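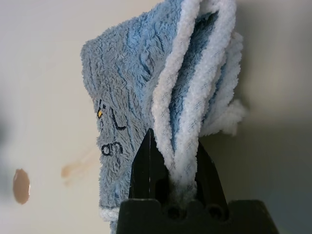
I had planned to stop at 200 demonstrations. We're now at 248, and I've thrown out more of the early ones than I'd like, so this post is mostly about what I'd do differently if I started the wiping task again.

For anyone who hasn't read the earlier posts, the job is to wipe up a spill with a towel using two arms. I drive them by remote control from a pair of smaller arms clamped to the desk. Where my hands go, the big arms go, and the grippers open and close when I squeeze. Everything gets recorded, joint positions and camera views together, and the recordings are what the policy learns from. I've been doing it in the back room at Rinton since March, mostly in the evenings. Helmi Keskinen does the training runs at her end and sends me back a list of complaints.

Her main complaint about the first 100 was that I was inconsistent. I didn't believe her until I watched a batch of them one after another. In some I went in from the left, in others from the right. Sometimes I picked the towel up by a corner and sometimes by the middle, depending on how it had landed after the previous go. When a person wipes a table none of this matters. A policy trained on all of it hesitates, because it has seen me do four different things from nearly the same position. The first one she trained would bring the towel over, stop, drift one way, drift back and then put the towel down somewhere dry.

So I wrote myself some rules and stuck them to the wall:

Grip the towel in the middle of a fold, never by a single corner.
Lift it clear of the table before moving across.
Come down on the far side of the spill and pull towards the base.
Fold the towel over once if there's anything left, then go again.
Open the gripper fully before backing away.

The last one came from losing a whole evening's work. I'd been letting go too early and too little, so the pile of the towel stayed caught on a fingertip and the whole thing got dragged off again. You don't feel that through the leader arms. There's no force feedback on mine, so I have to go by the cameras, and in the wrist view a towel that's been let go looks much the same as one that's still hooked on.
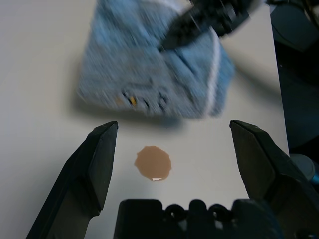
Speed was the other thing. I got quicker as I got used to the controls and I was quite pleased about it, but quick isn't much use to the cameras. Anything fast in the wrist views turns to smear and the policy has very little to go on. Clyde Iwasaki, who did a lot of this sort of work before he moved to Dafis, told me to move as though I were carrying a full cup of tea. I still forget when I'm tired. I now do 11 in a row and then get up and walk about, and the last few in each set are noticeably better than they used to be.

The towel itself is harder work than the liquid. A solid object is where you left it and has the same shape it had before. The towel bunches up, hides its own edges and gets heavier as it takes up liquid, so a grip that held at the beginning of a session slips by the end. I did try a flat cleaning cloth for a while. It was easier to see but very difficult to pick up off a smooth table, since the fingers just skated over it. A thick towel gives them something to close on.

Mixing the spill to the same strength each time helps as well. Milky coffee is good because it shows up on white and doesn't run far. I pour it from a small measuring spoon and try to put it in a different place for each demonstration. I was lazy about that in the early sessions and nearly all of them have the spill close to the middle. Helmi noticed straight away. The policy would go to the middle of the table whether there was anything there or not.

I've also started keeping the failures. If I miss the towel on the first try I used to stop the recording and delete it. Now, if I can recover within a few seconds, I leave it running and fix the mistake the way I'd want the robot to fix it. Venla Harju suggested this and I was doubtful, but the policy trained with the recoveries in does try again after a missed grip. The older one closed its fingers on nothing and carried on wiping with them.

Next I want to get more with the spill near the edges of the table, where the reach is awkward and I tend to rush. I also need to buy more coffee, and wash the towels.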